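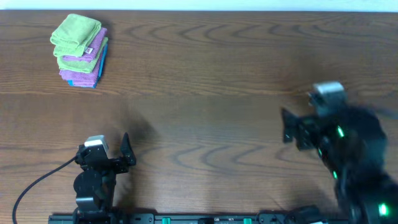 The towel stack at one end of the table, right arm on the move.

I've been promising a post about the folding project since October, and a few of you have written to ask whether I gave up on it. I didn't! It just took longer than I wanted, as everything with cloth does, and then I had to sit down and work out what I thought the numbers meant before I went telling people.

So, the question. When you teach a pair of arms by guiding them through a job over and over, you end up with a big heap of demonstrations, and some of them are lovely and some are a bit of a mess. You fumble a corner, you let go, you try again. The usual habit (mine too, until this year) is to throw the messy ones out. Katalin Kozma, who I share the lab with at Plutport, thought we were throwing out the good stuff, and she wanted to train on everything and see.

We had 1,598 demonstrations by the time we stopped, all of them folding a microfiber towel and adding it to a pile. I'd marked 200 of those as fumbles, meaning a grasp was missed and then recovered. We trained one policy with the fumbles left in and one without, same settings otherwise, and ran them both on the same table with the same towels.

On easy starts, with the towel laid out flat, I couldn't tell the two apart. On crumpled starts, the one that had seen fumbles was much more willing to go back for a second try. The clean one would close on air and then carry on folding nothing at all, very gracefully, which is a funny thing to watch the first time and a sad thing to watch the sixth. Out of 11 crumpled towels, the clean policy finished 6, and the other one finished all but one.

Now, 11 towels is a tiny test, and I know it. Brayden Gosselin read a draft of this and said so in much stronger words — he also pointed out that the fumble set may just contain more crumpled towels to begin with, so the policy could be learning about crumples and have no particular gift for recovery. I think he's partly right. I went back through the labels last night and they do lean that way, though I'd need to match the two sets properly to say how much.

That's the next job: swap in clean crumpled demonstrations for the fumbles, keep the total the same, and train again. If anyone has done something similar with cloth, please write, I'd love to compare notes before I settle on the split.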